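Memorial bookmarks: laminate or leave as card?

Plillalau Crafts and Print forum > Stationery > Orders of service and keepsakes

tesspaper
Doing bookmarks for my uncle's memorial in November. Photo on the front, short verse and dates on the back. Gidey quoted me for 372, which is more than we need, but it's their next price break. They do them laminated or on plain heavy card. Has anyone had both?

oldmill_dave
Plain card. Laminated ones slide out of books and the edges start to lift after a year or so. We had ours from Vurkorstead and they still look fine.

Nerkitz fan 11
Disagree with Dave. Ours were laminated and they've been in handbags and coat pockets for six years. Card would be in bits by now. It depends on whether the cut goes right up to the print or leaves a clear border. Ask for the border.

oldmill_dave
Fair point about the border. I still don't like the shine on a photo.

tesspaper
Can you get matt laminate?

Nerkitz fan 11
Yes, costs a bit more. Also punch the hole for the ribbon before laminating, then punch a smaller one through the middle of it. Otherwise damp gets in.

Wubit Kassa
I did 969 of these for a church over one winter, all at home. My advice is to order fewer. Families nearly always have a box left over and don't like to throw them away. Check the dates with two relatives before you approve the proof as well. I've had to reprint a whole batch for a wrong birth year.

I trim mine on a board on the worktop.

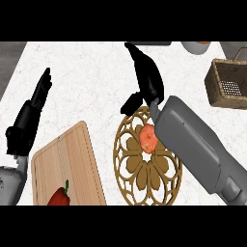 Wooden board on the marble worktop

quillandco
Wouldn't trim on wood myself. The blade follows the grain and you get a wavy edge. Use a proper cutting mat.

Wubit Kassa
Never had trouble with a sharp blade and a steel rule. Each to their own.

tesspaper
Thanks all. Going for matt with a border and asking Gidey what they charge for a smaller run. My aunt is checking the dates tonight.

oldmill_dave
Get a sample first if they'll send one.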